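Search this site Go

Work surface (furniture)

A work surface is a flat, level area on which items are assembled, cut, written on or repaired. It may be the top of a table or bench, or a separate board laid over one. Boards of the second kind are known in the trade as overlays. The Preltby works at Inskip began selling them in January, in two thicknesses, and made 2,565 in the first year.

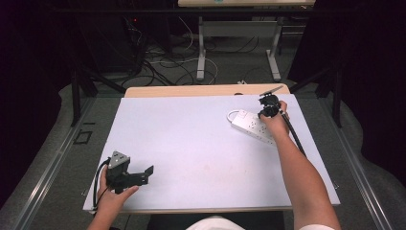 Overlays protect the table beneath from scratches and spills, and can be replaced at lower cost than the table itself. Most are rectangular and are held in place by their own weight or by corner pads. A plain white, matte finish limits glare and makes small dark parts easier to find, but faint smudges and slight discoloration show on it. Gloss finishes wipe clean more readily -- they also reflect overhead lamps.

Wear is tested by rubbing a sample under a fixed load. The Climance method uses 4,000 strokes, after which the surface must keep 95 per cent of its original thickness. Warping is checked separately, with the board stored on edge.

Related articles
Bench top
Bratar joint
Cutting mat
Drawing board
Trestle table

2 comments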